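FOR IMMEDIATE RELEASE
November
Contact: Afshin Yazdani, Ferico

Ferico opens sign-ups for Flurkis, a key-sorting class you can do in your own front room

Detholm - Hi, I'm Afshin, and I run Ferico, a small home-organizing business here in Detholm. I've spent a good part of my working life helping people find their keys (no kidding, it's the number one thing I get called about!), and this month I'm finally opening up Flurkis, my short class on getting a household's keys out of bowls, drawers and coat pockets and onto a wall where everybody can reach them.

The whole thing runs 2 hours. You need a folding table, a good light and every key you own, including the ones you haven't touched since the last move. Most people show up sure they've got a handful and then go quiet when the second bag gets tipped out. I was the same way. I had a key to a bike lock and no bike.

We start by laying everything flat. I like a pale tabletop for this, the plainer the better, and I like it pulled up near the couch so people can sit down when they get tired of standing over it. Old scuffs on the table don't matter one bit. Spread the bunches out so each has some space around it, and keep them close to the edge where you're standing so you don't have to lean.
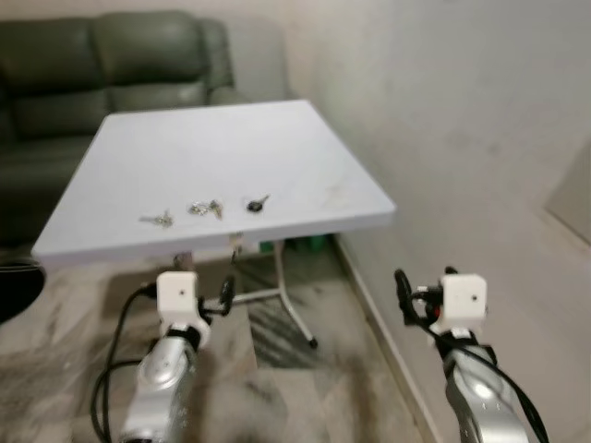 Three sets of keys on a folding table, with the sofa behind.

Then comes the slow part, which I love and my nephew can't stand. Pick up one bunch and say out loud what each key opens. If you can't name it, it goes to one side and you go try it in every lock in the house. Side door, shed, mailbox, that little cabinet in the hall. I ask people to give a mystery key one evening. After that it goes in an envelope with the month written on it, and the envelope goes in a drawer.

Rings are their own headache. A lot of folks have rings hooked onto rings hooked onto more rings, and by then you're carrying a wad of wire with a key on it somewhere. I take those apart completely and start over. Bring a butter knife if you care about your fingernails - I always have a couple of spares with me too.

Once the bunches make sense, we talk about the wall. My rule is a row of hooks by the door you really use, and a flat panel behind them 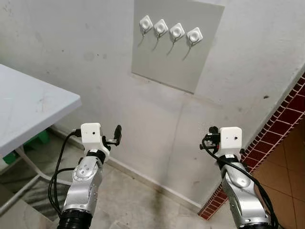
so the keys aren't knocking against the paint every time somebody grabs a set. One hook per bunch. Don't double up, even when you're carrying groceries and it's pouring out! I'd take a few plain hooks over a fancy cabinet any day, and the wall doesn't have to be pretty either. Put them low enough for the shortest person who needs a key.

I tried the class out in Detholm and over in Cullinane before opening it up, and 115 people have been through it so far. They've changed it a lot. The first version had colored tags and a chart, and the chart is gone now. The tags are still there if you want them, though plenty of people get by with knowing the feel of their own front door key. 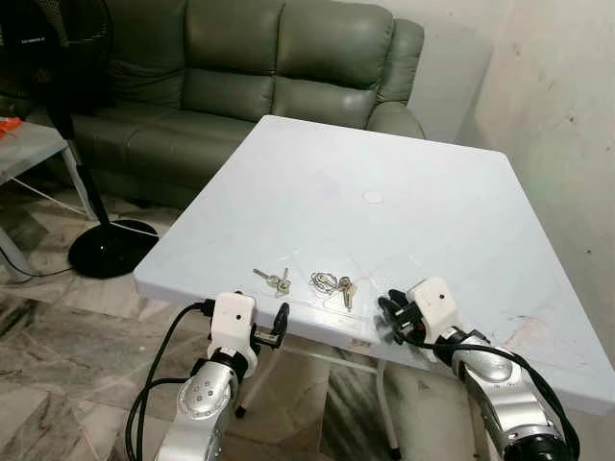

Afshin Yazdani told us to do the spare keys last, and I wish I'd listened, Flurkis student Cullinane group wrote back on the feedback sheet, because we mixed ours in with the everyday ones and had to sort the lot again. That's fair, and spares now get their own spot at the end of the session, after a coffee break.

A few practical things. Groups are capped at 6 so everybody gets table space. The price is $199 for a group, and you can split it any way you like. I come to you anywhere in Detholm or Cullinane, mornings or evenings, and I bring the envelopes and pens. If you don't have a folding table, tell me when you sign up and I'll put mine in the car. 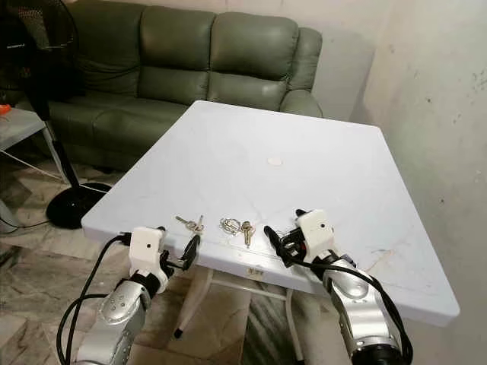
Two small sets of keys at the near edge of the table.

Sign-ups are open through the end of November. Call or write to Ferico and ask for Flurkis, or just ask for me. I'm glad to talk to local papers and radio as well, and if a reporter wants to bring along their own bag of keys, we'll clear a place at the table.

###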